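Gitier 양팔 로봇 따르기 작업, 파지 위치 초기화 방법 결과 정리 (스레드)

1/ 컵에 든 물을 그릇에 따르는 작업에서, 정책을 바꾸지 않고 학습 데이터의 초기 배치만 바꿨을 때 성공률이 얼마나 달라지는지 본 결과다. 코드명은 Istik. 비교 대상은 기존 무작위 배치 방식인 Farik.

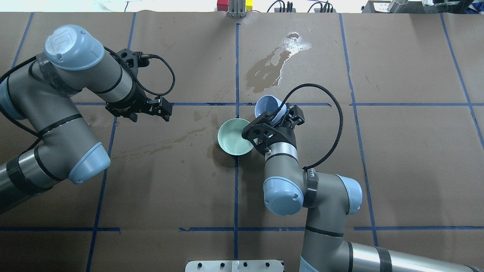
오른팔이 컵을 기울인 상태. 그릇은 중앙 세로선과 가운데 가로선의 교차점 부근. 종이에 젖은 자국 있음.

2/ 설정. 양팔 모두 평행 2지 그리퍼. 작업대에 갈색 종이를 덮고 진한 파란색 테이프로 격자를 나눴다. 격자는 정책 입력용 마커가 아니다. 사람이 초기 배치를 재현할 때 쓰는 기준선이다. 다만 카메라에는 그대로 찍히므로 정책이 테이프를 단서로 쓸 가능성은 남는다. 이 부분은 9번에서 다시 쓴다.

3/ Farik은 매 에피소드마다 컵과 그릇의 위치를 균등분포에서 뽑는다. 구현은 쉽지만 실제로 수집된 데이터를 보면 조작자가 편한 쪽으로 물체를 조금씩 당겨 놓는다. 난수로 뽑은 좌표와 실제 놓인 좌표의 차이가 작업대 가장자리로 갈수록 커졌다. 분포가 균등하다고 적어 놓고 균등하지 않은 데이터로 학습한 셈이다.

4/ Istik은 좌표 대신 칸을 뽑는다. 컵 칸과 그릇 칸의 조합을 목록으로 만들고, 조합마다 같은 횟수를 채운다. 칸 안에서의 위치와 컵의 방향은 조작자에게 맡긴다. 칸 단위로는 균등하고, 칸 내부 편향은 허용한다. 두 팔의 작업 영역 밖에 있는 조합은 미리 제외했다.

5/ 데이터는 방법별로 시연 640개. 조작자는 두 방법에 똑같이 배정했고 순서는 섞었다. 정책 구조, 학습 스텝, 영상 해상도, 증강은 모두 동일. 시드는 3개. 물의 양도 에피소드마다 계량해서 맞췄다. 처음에는 눈대중으로 채웠는데, 양이 많으면 기울이기 시작하자마자 넘쳐서 비교가 되지 않았다. 그때 모은 데이터는 버렸다.

6/ 평가는 방법별 173회. 성공 기준은 두 가지를 모두 만족하는 경우로 잡았다.
(a) 그릇에 들어간 물의 무게가 기준치 이상
(b) 컵을 다시 세운 뒤 놓을 때까지 그릇이 처음 칸을 벗어나지 않음
종이에 흘린 양은 성공 판정에 넣지 않고 따로 기록했다. 흡수된 물은 무게로 재기 어려워 컵의 초기 무게에서 컵과 그릇의 최종 무게를 뺀 값을 썼다.

7/ 결과. 중앙부 칸에서는 두 방법의 차이가 시드 간 편차 안에 들어온다. 차이가 난다고 말할 수 없다. 가장자리 칸에서는 시드 3개 모두 Istik이 높았다. 전체 평균만 보고하면 이 구조가 보이지 않으므로 논문에는 칸별 표를 먼저 싣고 평균은 부록으로 옮길 예정.

8/ 실패 유형. 가장 많은 것은 컵 입구가 그릇 테두리를 넘기 전에 손목 회전이 시작되는 경우다. 두 방법 모두에서 나온다. 배치 분포로 해결되는 문제가 아니고 깊이 추정 쪽 문제로 보고 있다. 두 번째는 컵을 잡는 높이가 낮아서 기울일 때 그리퍼가 그릇에 닿는 경우. 이쪽은 Istik에서 줄었다. 이유는 아직 모른다. 칸을 고정하면서 조작자의 파지 자세가 같이 안정됐을 수 있는데, 그렇다면 방법의 효과라고 부르기 애매하다.

9/ 테이프 문제. Anatole Gilbert가 초안을 읽고 정책이 격자선을 보고 위치를 외운 것 아니냐고 지적했다. 타당한 지적이다. 테이프를 뗀 작업대에서 2차 평가를 준비 중이고, 그 결과가 나올 때까지 7번의 결론은 격자가 있는 환경에 한정해서 읽어 주기 바란다.

10/ 젖은 종이도 변수다. 물이 스며든 부분은 색이 어두워지고, 고인 물은 조명을 반사한다. 평가 중 종이 교체 주기를 두 방법에 똑같이 맞췄지만 얼룩의 위치까지 맞출 수는 없다. Sulastri Setiawan이 얼룩 면적과 성공 여부의 상관을 따로 분석하고 있다. 지금까지는 뚜렷한 경향 없음. 반사가 강한 경우만 골라 보면 표본이 너무 적다.

11/ 양팔을 쓰면서 왜 한 팔로 따르느냐는 질문을 받아서 덧붙인다. 이 작업에서 따르는 팔은 정책이 고른다. 컵이 놓인 칸에 따라 왼팔 또는 오른팔을 쓰고, 나머지 팔은 대기 자세로 빠진다. 팔 선택이 틀리면 도달은 하더라도 손목 회전 여유가 부족해진다. 선택 오류는 중앙 세로선 양옆 칸에 몰려 있다.

12/ 비용. 에피소드당 준비 시간은 Istik이 더 길다. 조합 목록을 확인하고 칸에 맞춰 놓아야 하기 때문이다. 같은 시간을 쓴다면 Farik으로 시연을 더 모을 수 있다. 시간을 맞춘 비교는 하지 않았다. 리뷰어가 물어볼 항목이라 추가 실험 목록에 올려 두었다.

13/ 재현하려는 분들께. 테이프는 무광으로 쓸 것. 종이는 네 모서리를 모두 고정할 것. 고정하지 않으면 젖으면서 말려 올라와 칸 경계가 움직인다. 그릇 무게도 기록해 두는 편이 좋다. 가벼운 그릇은 물이 닿을 때 밀려서 (b) 기준에 걸린다.

14/ 조합 목록 생성 스크립트와 칸별 원자료는 9월에 Le Goff 저장소에 올린다. 평가 영상은 용량 때문에 실패 에피소드부터 순서대로 공개. 테이프 없는 조건의 결과는 이 스레드에 이어서 적겠다.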